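Kitchen news and other bits, Pernden building

Quick one this month, am off on leave from Friday and the inbox is winning.

Kitchen first. The rota starts again on Tue 16 June, both floors. Lists are on the fridge doors. If your name's down and you can't do it, swap with somebody, don't just cross it out (three crossings out last time and no swaps, the sink was a sight by the weekend). Zerrin Güler has the master copy if you've lost track of your week.

Dishwasher is fixed. New pump, £135, came out of the tea money so the nice biscuits are on hold till August. Please scrape plates. The man from Hulbridge pulled out a teaspoon, a bit of label and what he thought was rice. Short cycle is fine for mugs, long one for anything with cheese on it.

Sponges. Yes, sponges again. New ones are in the drawer under the kettle, not the cupboard. One per sink, bin it on Monday, open a fresh one. Blue cloths for worktops only, please stop doing the floor with them. And somebody has been taking the scourers home, we'd like those back or at least replaced.

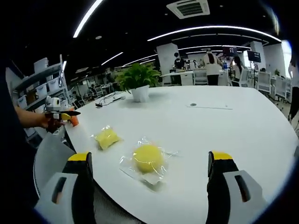

Two sponges, still in their wrapping.

Fridge clear-out is the last afternoon of the month, 5 o'clock. Anything without a name and date goes. No exceptions for jam. Leandro Troncoso lost a whole lasagne last time and has been very good about it but he did have a point, the notice only went up that morning. It'll go up a week before from now on.

Milk order is down to 23 pints a week, we were pouring too much away. Oat is seperate, ask Lovisa Amundsen. If we run out by Thursday tell me and I'll put it back up when I'm back.

Mugs. There were 80 in the cupboards at Christmas, there are nowhere near that now. Check your desks. Check under your desks. Britt-Marie Sjögren found a pile behind the plant by the upstairs printer, one with something growing in it. 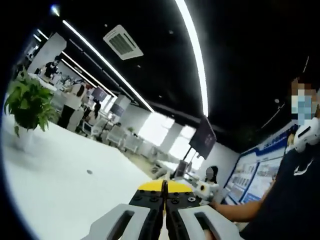 Out on the office floor, under the black ceiling.

Lunch club moves to Wednesdays, same time. Cristian Londoño is doing the soup, bring bread and a bowl. Veggie unless it says otherwise on the sheet. Sign up by Monday night so he knows how much to by. Last month's leek and potato went in ten minutes so don't be late.

Coffee beans: trying the Esteban dark roast for a month. Old ones are still in the tin if you hate it. Comments on the sheet by the grinder please, not to me in the lift.

Recycling goes out Thursday mornings now. Flatten boxes. Food bins need a liner, they're on the shelf next to the bin bags.

Summer do at Undum, date still to be sorted, more next time. Zerrin is covering for me while I'm away.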